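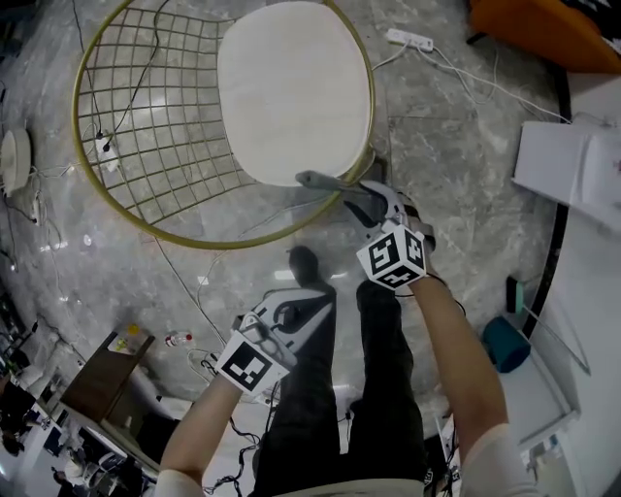

I spent most of December hunting for a chair. One chair! I'd moved into a flat in Plukham with a long window and a radiator under it, and I had this idea that if I found the right seat for that spot I'd finally become a person who reads in the evenings. I started out wanting something big and squashy, and ended up falling hard for the airy kind, a gold wire shell with a round white cushion sitting in it, the sort where you can see the floor right through the grid. On gray marble it looks fantastic. On my carpet (brown, not my choice) I wasn't so sure.

So I did what I always do and went to Jernside, where the secondhand furniture places run all the way down the hill to the station. I must have sat in 60 chairs. Some were lovely for two minutes and murder after 10. Take a book with you, is my advice, and read a whole chapter before you even look at the price tag. The shop people don't mind, or the ones at Nwankwo didn't, anyway – they brought me tea!

Wire seats are comfier than I'd expected, as long as the cushion is good and thick. Thin ones let the grid through and you stand up feeling like a waffle. Mine came home on the bus, on my lap, and I've read almost 2 books in it so far.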